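Speaker notes - Collecting demonstrations for two-arm pouring
Tsehay Alemayehu, Trivdale
Slot: 12 minutes plus questions

Slide 1. Title

Give name and group. Say at the start that the talk covers collection only. Training is in the Henberg talk after the break, so send model questions there.

Slide 2. What we wanted

A set of 2,000 pouring demonstrations on a two-arm station. Every one is driven by a person and recorded from start to finish. At the time of writing we have 657 that passed review. Say the number plainly and move on. Someone will ask about the rate, and the answer is on slide 6.

Slide 3. Why pouring

Picking and placing gives you a clear end state. Pouring has a long middle part in which the useful signal is the tilt angle and its rate of change. Small errors early on show up late. Operators also differ a good deal in how they pour, and we wanted that spread in the data.

Granular material only. Liquids were ruled out before we began, on account of the electronics near the table. Grains flow in fits: nothing moves, then a lot moves at once. Pause here, as the point comes back on slide 5.

Slide 4. What is stored

Joint positions and gripper opening for both arms, the operator's commands, and the camera streams. All of it goes on one clock. Early recordings used a separate clock for each stream and were thrown away, because the offset between them drifted and we had no way to put it right afterwards.

The task text is stored with each recording. It is a plain sentence, typed before the run starts. Changing it afterwards is not allowed. If the operator did something else, the recording is marked as failed and kept in a separate folder.

Slide 5. Rules for operators

Read these out, they are short.

Start from the rest pose. No pushing a cup with the back of a finger. If the grains stick, hold the tilt and wait - do not shake the bottle. Shaking works well for a person but gives a jerky command trace, and the first model copied the shaking even with nothing stuck.

A missed grasp may be tried again once within the same recording. Those recordings are worth having. A second miss ends the run.

Move the cups between runs. We found long stretches where the cups had gone back to the same spot each time, and the review tool (Prurnik) now compares the first frame of each run with the one before and flags a match.

Slide 6. Rate and losses

A pour recording takes about 2 minutes including the reset. The reset is the larger part, and most of it is getting grains back into the bottle. A funnel helped more than any change to the software.

Main causes of rejection, largest first: target cup hidden from every view during the pour, grains outside the cup, operator stopped early, wrong task text. The Habte script catches the last two. The first two are still checked by eye.

If asked about Sunday sessions: they are in the set and are not marked separately.

Slide 7. The station

Two pictures side by side. Leave them up while talking through the views.

The fixed view is the one reviewers open first. It gives the height of the container over the rim, which is hard to judge from anywhere else. Its weak point is that an arm can cover part of a cup.

The wrist view comes from the other arm. It moves when that arm moves, so the same cup can look large or small from run to run. We do not correct for this. Ask the room whether anyone has tried cropping, I would like to know. 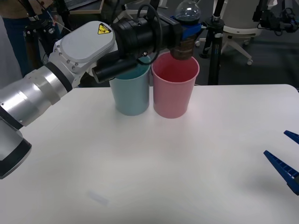
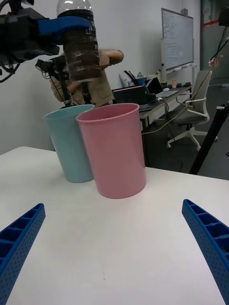 Slide 7: fixed view (first) and wrist view (second), with the light blue and pink cups on the white table.

Slide 8. Open points

Agreement between reviewers on spilled grains is poor. We need a written limit. Operators want a foot switch for ending a run. Cup colours should be varied more before the next batch in February.

Take questions. Backup slides have the file layout and the rejection table.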